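About Workon

Dance classes, open practice and small-scale performance. Paewai, since August 2014.
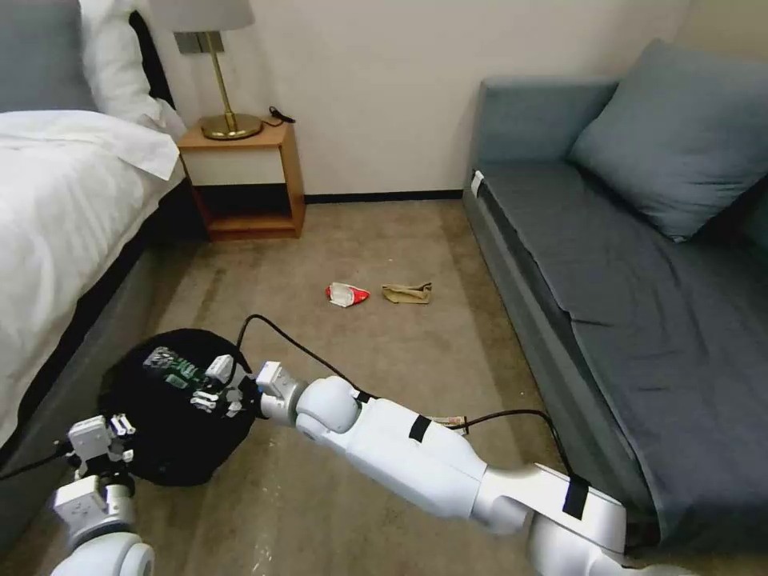

Who we are

Workon is a contemporary dance school and a company, both, under one roof. We teach most weeks of the year and make our own work in the gaps. Adults mainly. Some teens in the afternoon group. No exams, no grades, no end of year show with costumes.

Started as a practice group of 4 dancers who wanted a floor to work on in the mornings. People asked to join. Then people asked if we'd teach. So we did.

How we teach

Slow start, always. Lying down, breathing, finding the weight of the head and pelvis. Partner work comes early, sometimes in the first ten minutes, so be ready to give and take weight with somebody you just met. After that, traveling across the room, falling, getting back up. Last part of class is usually a score or a task, not a set phrase. You watch half the room do it, then you swap.

We borrow from release technique, contact improvisation and a bit of folk dance (long story, one of our founding dancers grew up with it and the footwork stuck). Live music when we can get it. Otherwise a speaker and whatever the teacher is into that month.

Levels

Open: anyone. Never danced? Fine. Socks or bare feet.

Ongoing: you've done a term of Open or something like it elsewhere. Faster, more floorwork, bring knee pads.

Company class: mornings, for working dancers. Drop in. Please be on time as we dont stop to repeat the warmup.

The space

Main studio is 100 square meters, sprung floor, windows on the north side. Studio 2 is smaller and gets warm in summer, we use it for bodywork and for the teen group when the big room is booked. 2 changing rooms, one shower. Bike racks out back. Street parking is hit and miss, the 53 bus stops at the corner and is the better bet.

Step-free from the street to both studios. Shower has a small step, working on it.

The company

Our pieces so far: Jirnholm, a duet made for very small rooms, and Prallon, a longer group work for the full company with the audience sitting on all sides. Jirnholm has been danced in libraries, a school gym and a boat shed. Prallon needs a proper floor and a few days of set up so it travels less. Both are still in rep. If you want to host either one, write to us early, the dancers all have other jobs and dates are a puzzle.

New work in progress. No title yet. Showings are free and get announced on the mailing list first.

Prices

Pay per class or buy a class card. Cards are good for the whole term and you can share one with a friend. Lower rate for students and anyone out of work, just tell the desk, we don't ask for proof. Company class is pay what you can.

Rent the studio

Rehearsals, workshops, auditions. Evenings fill up first. No street shoes on the floor, no rosin, no tape that leaves glue behind. Ask for the rate sheet by email.

Getting in touch

Email is best. The phone only gets picked up before and after classes. For injuries or anything a teacher shoud know before you dance, come find us ten minutes early.

Page last updated May 2018. Timetable is on its own page and changes more often then this one.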